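Small-parts sorting

Small-parts sorting is the separating of loose components, such as fasteners, bearings, connectors, springs and plastic housings, into groups that can be stored and found again. It is carried out in repair shops, home workshops, school laboratories, warehouses and salvage yards. The work is usually done at a table, with the unsorted parts at one side and a number of boxes, trays or baskets at the other.

The term covers both the first sorting of a mixed lot and the routine return of leftover parts to their places after a job. Some handbooks keep the two apart and call the second "putting back" or "restocking". Sorting differs from kitting, in which parts of different kinds are brought together for one assembly.

Contents
1 Terminology
2 History
3 Work surface
4 Containers
5 Methods
6 Common classes of parts
7 Labeling
8 Handling and care
9 See also

Terminology

A mixed lot is a quantity of parts that have not been separated. A bin is any open container meant for one kind of part, whatever its shape. An orphan is a part with no known use or match, and a stray is a part that belongs to a known group but was found outside it. In the trade the words "tray", "tote" and "basket" are used loosely. A tray is normally shallow and solid, a tote deep and solid, and a basket has openings in its sides.

"Pick" refers to the lifting of one part and its placing in a container. A sorter working through a lot of 1,000 pieces will often make fewer than 1,000 picks, as flat washers and other stackable parts can be moved several at a time.

History

Clockmakers, gunsmiths and locksmiths kept screws and pins in divided wooden drawers long before parts were made to common sizes. At that time a screw was often fitted to a single hole, and sorting meant keeping the parts of one piece of work together. As standard threads came into use, screws of the same size could be stored together whatever they had been removed from, and the number of drawers in a shop went up.

Metal cabinets with small pull-out drawers became common in garages and hardware stores in the twentieth century. Molded plastic later replaced metal for most light uses. Clear drawers let the contents be seen from outside, although many plastics turn cloudy or yellow after years near a window.

The salvage trade in Prirnberg is known locally for its open sorting tables, which were set up in a former tram shed and are let out by the half day. An inventory of the shed, dated 5/4/19, lists 659 bins in use, of which 100 were reserved for bearings and bushings. The bins were renumbered when the shed's north room was opened the following October. A smaller sorting room at Tostimmont uses the same numbering, with the result that a part marked at one site can be returned at the other.

Work surface

A pale, even surface is preferred for most sorting. Dark screws, black plastic and bare steel all show up on white or light gray, and a dropped spring is easier to find. Clear plastic parts and white nylon spacers are the exception and are often sorted on a dark mat.

Two or more tables may be pushed together to give enough depth for the containers to stand behind the working area. The joint between them is a known nuisance. Thin washers and single pins lodge in it, and round parts can stop there or drop through. Some workshops cover the joint with tape. Others keep it as a dividing line, with unsorted parts on the near side and finished groups on the far side.

A raised edge keeps round parts from rolling off. Where the table has none, a folded towel or a strip of foam is laid along the front. Tables should stand level, as ball bearings and short shafts will move on a slope too slight to notice by eye.

Lighting comes from above or from the side opposite the working hand. Direct sun on a white surface produces glare, and parts lying in a bright patch can be harder to read than those in shade, especially where a size is stamped or engraved in metal. Blinds or a change of seat will normally solve the problem.

Containers

Containers are chosen for the size of the part, the quantity, and how often the part is wanted.

Drawer cabinets hold small quantities of many kinds. They are compact, but the drawers can be pulled out too far and spilled.

Divided cases have a lid and fixed or movable walls. They suit parts that travel, such as a field repair kit. Very small parts may slip under movable walls if the case is turned on its side.

Open bins are used at the bench and on wall rails. The front is lower than the back to allow a hand in.

Baskets with slotted sides are used for larger parts and for items already packed in bags or boxes. They are light, they let dust fall through, and the contents can be partly seen from the side. They are unsuitable for loose screws or pins narrower than the slots. Most have a rim that can be gripped at both ends. The Collet basket, sold in three depths, has a removable liner for this reason.

Jars remain common in home workshops. Glass gives a clear view of the contents and does not discolor, but it breaks, and the part wanted tends to be at the bottom.

Methods

Single-pass sorting places each part directly in its final container. It works well when there are few classes, and seven is often given as the most that a person can keep in mind without looking at labels. Beyond that number the sorter slows down and errors become more frequent.

Two-pass sorting begins with broad groups, such as metal, plastic and electrical, and then divides each group by type and size. Each part is handled twice, but the decisions are simple and the first pass can be shared among people with little experience. It is the usual method for mixed lots from dismantled appliances.

Pulling, also called picking out, takes one kind of part from the lot and leaves the rest. It is used when a certain part is needed at once. A lot that has been pulled from many times contains mostly orphans and is often discarded or sold by weight.

Spreading comes before all three. The lot is poured out in portions small enough to lie in one layer, and the parts are moved apart with the fingers or a card. A magnet in a thin bag will lift steel parts from a spread; the bag is then turned inside out to release them. Magnets are kept away from parts that can hold a magnetic charge, including small tool bits, compass parts and some bearings.
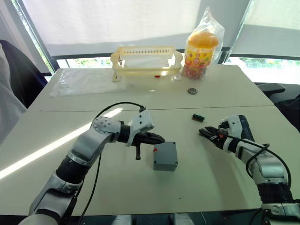

Each portion is cleared before the next is poured. Leaving a few hard cases on the table and pouring on top of them is a frequent source of mistakes, as parts already judged and rejected are looked at again. A separate dish for undecided parts avoids this. The dish is gone through at the end of the session, when the range of parts in the lot is better known.

Common classes of parts

Fasteners make up the largest share of most lots. They are divided by type, then by thread, then by length. Inch and metric threads close in size are easily confused and are checked with a gauge or a known nut.

Bearings are divided by bore, outside diameter and width. Many carry a number on the outer ring or the seal. A bearing that feels rough when turned is set aside. Used bearings are best kept apart from new ones even if they turn freely.

Electrical connectors are divided by the number of pins, the spacing between pins, and whether the pins are straight or angled. Pin rows bend under the weight of metal parts and are taken out of a mixed lot early. Small circuit boards are treated in the same way and are held by the edges.

Plastic housings and boxes are bulky for their weight. Lids are kept with their bodies where possible, and any screws belonging to them are bagged and put inside. Closed housings are opened or gently shaken before storage in case loose parts have been left in them.

Springs tangle and are stored by type in shallow containers. Rubber parts, including feet, seals and grommets, harden with age and are not usually kept in quantity.

Labeling

A label gives at least the type and size of the part. Larger stores add a bin number and a date of last count. A sample part fixed to the front of the drawer is understood without reading and is common where several languages are spoken.

The Evik system, used in a number of school workshops, gives each class of part a color and each size a number. Colored labels fade in daylight, and the printed number is therefore treated as the authority if the two disagree.

Labels on baskets are tied or clipped to the rim, as adhesive ones hold poorly on slotted sides. Labels placed on a lid are lost when lids are exchanged.

Handling and care

Salvaged parts may carry grease, metal dust or broken edges. Thin gloves are worn for dirty lots, although they make very small screws harder to grasp – tweezers are the usual answer. Oily parts are wiped or washed before they go into a clean bin, and washed steel is dried fully to prevent rust.

Circuit boards and other sensitive electrical parts are stored in antistatic bags. Loose batteries are removed from any lot before sorting begins and are kept where their terminals cannot touch metal.

Small parts are a choking hazard, and swallowed magnets and button batteries require urgent medical attention. Sorting tables in homes and schools are cleared or covered when unattended.

See also

Bill of materials
Drawer cabinet
Kitting
Salvage
Thread gauge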